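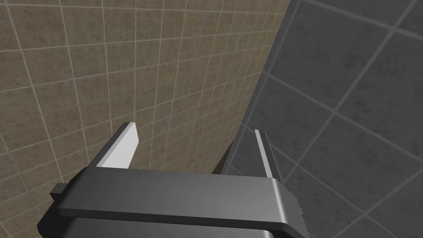 Beige tile meeting dark grey in a corner.

The tiler we spoke to has worked in and near Basstead for most of her adult life, mostly in bathrooms, with the odd kitchen and now and then a shop floor. She asked us to leave her name out, as she has more work booked than she can easily get through and does not want the phone ringing. We met at the trade counter at Baert, where she was collecting adhesive, and talked in the café next door.

She did not set out to be a tiler. Her first job was in the office of a plumbing merchant, and she took up tiling when the firm cut its hours. "I did an evening course and I was bad at it," she said. "My first wall came off. It came off in one piece, which the teacher said was quite unusual."

What went wrong, she explained, was the wall behind. The plaster had not been primed, and it was dusty. She says most of the failed jobs she is called to look at have the same cause, or something close to it. People spend weeks choosing a tile and very little time asking what it will be stuck to.

"A customer will have a folder of pictures. Then I ask what's under the old tiles and they look at me as if I've asked what's under the house. Is it plaster, is it board, is it painted? It makes a big difference to the price, and I can't tell until I've had some of it off."

Weight is the part she would most like people to understand. Bare plaster will carry only so much per square metre, and a large porcelain tile with its adhesive can go past that. In those cases she takes the wall back and puts up a tile backer board. It adds a day or two to the work. Some customers go elsewhere when they hear this, and she has stopped arguing with them.

We asked about colour, and whether grey was on its way out, as the magazines keep saying.

"They've said that every year since I started. People like grey. They like beige again too, which they didn't for a long time. A lot of them now want two colours, a light one on most of the walls and a dark one on one wall. I don't mind that at all. You want to think about where they meet, though."

An inside corner between two colours shows up any fault in the wall, she said. If the corner is out of plumb, the last column of tiles has to be cut to a taper, and the eye goes straight to it where the colour changes. She checks the corner with a long level before she quotes. Where it is badly out she will have it skimmed first. The joint itself gets silicone and no grout, because two walls move separately and grout will crack there within a year. Customers often ask which colour the silicone should be. She goes with the lighter tile in most rooms, but says it is a matter of taste.

Dark tiles have their own trouble. The water in Basstead is hard, and limescale shows on a dark gloss surface after a single shower. "I tell them to buy a squeegee. They all say they will. I've been back to some of those bathrooms, and I haven't seen many squeegees."

On money she was direct. She charges 200 pounds a day, and a straightforward small bathroom takes her up to 468 pounds in materials before any tiles are bought, if the walls need boarding. She would like to see quotes in the trade set out more clearly, with preparation on its own line, so that people can compare one with another. At present the cheapest quote is often the one that has left the preparation out.

Her advice on buying is short. Order more than the measured area, and check that the boxes carry the same batch number before anyone opens them. Keep a few spare tiles in the loft. Ranges are dropped all the time, and matching a tile that is no longer made is close to impossible. She once spent most of a month looking for a plain white one for a customer with a cracked soap shelf, and in the end they changed the whole row.

She still enjoys the work, but her knees are less keen on it. She now turns down most floors and passes them to a younger tiler she trained herself. In May she starts teaching one evening a week on the same course she took, in the same room. The practice walls have been rebuilt since then.

"The first lesson is going to be priming," she said. "They'll want to get the tiles out and start cutting. They can do that in week three."

She finished her tea and went back for the adhesive. There were twelve bags of it, and she would not let us carry any.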